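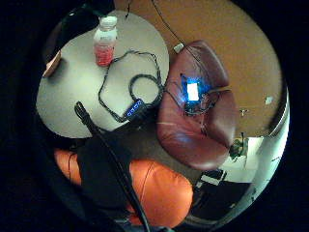 *Small black electronic box and cable on the round table, lit circuit board on the armchair.*

# About Borkomero

We try out robot parts and write down what we find. Grippers mostly, and the arms, cameras and controllers that have to get along with them. If you're choosing between two grippers and both data sheets promise the same thing, we're the people who will happily spend two weeks picking up the same lemon with each of them (and then a wet lemon, and then a sock).

Ya-wen Huang started Borkomero after six years of fitting arms in packing plants. She kept a notebook of every part that behaved differently on the floor than it did in the brochure, and other fitters kept asking to borrow it. The notebook became a shared folder, the folder became a newsletter, and in June 2017 the newsletter became a company. The original notebook is still on the shelf, with coffee on most of it.

## What we do

Most of our work is side-by-side testing. A client sends us two or three candidates and a list of what they need to handle, and we run every candidate through the same tasks. Our standard set is called Badik. It has 70 tasks, from lifting a flat washer off a table to turning a door handle, and each one is repeated 100 times per gripper. We log every drop, every slip and every time somebody had to step in. The logs go to the client along with our report, including the runs that make us look clumsy!

We also do camera work, and we love it. A camera close to the fingers sees things an overhead one never will, but wide lenses bend the edges, shadows land right where you want to look, and cables wander into view. Our Su series compares lenses and mounting positions on hand-held grippers, so that you can pick one before you drill any holes.

Controllers are the newest part. We measure how long a command takes to reach the fingers, how a controller recovers when its power is pulled, and how long a new person needs to get it going from the printed manual alone. That last one has started some lively phone calls with manufacturers – friendly ones, so far.

## How we work

We like ordinary rooms. A test bench is great for repeatable numbers and we have a good one, but a lot of grippers are headed for places with carpet, soft chairs and shiny surfaces. So once a part has passed on the bench, we take it out among the furniture and run a shorter set there. Glossy leather is a wonderful test of a depth camera. Cloth is even better, and cords on a pale tabletop are our favorite hard case of all – thin, dark and never in the same shape twice.
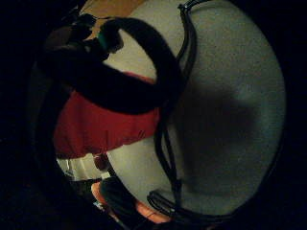

*Two black cords across a pale surface, with red fabric alongside.*

Every part gets a paper card as well as a file. The card travels with the part, and whoever handles it writes on it: loose screw, noisy at low speed, connector faces the wrong way. So far we have 681 cards. New people read a stack of them in their first week, and it's the best introduction to the job we've come up with.

## Lustis

Lustis is our lending shelf. Schools, clubs and small shops within driving distance can borrow a gripper or a small arm for up to 300 hours of run time, free of charge. All we ask for is the card back, filled in. Some of the most useful notes we have came from a high school team who ran a two-finger gripper far harder than we would have dared.

## Who pays for it

Clients pay for testing by the day. We don't sell parts or take commission on them, and a manufacturer who hires us gets the same report format as everyone else. If we find a mistake in one of our own reports, we correct it and put a note at the top with the old figure next to the new one.

## Come and see

Visitors are welcome, and we mean it. Bring the object that your robot keeps dropping and we'll try a few grippers on it while you're here. Write to the front desk a few days ahead so we can have the right ones charged and mounted.

*Page last updated Jul 12, 2019*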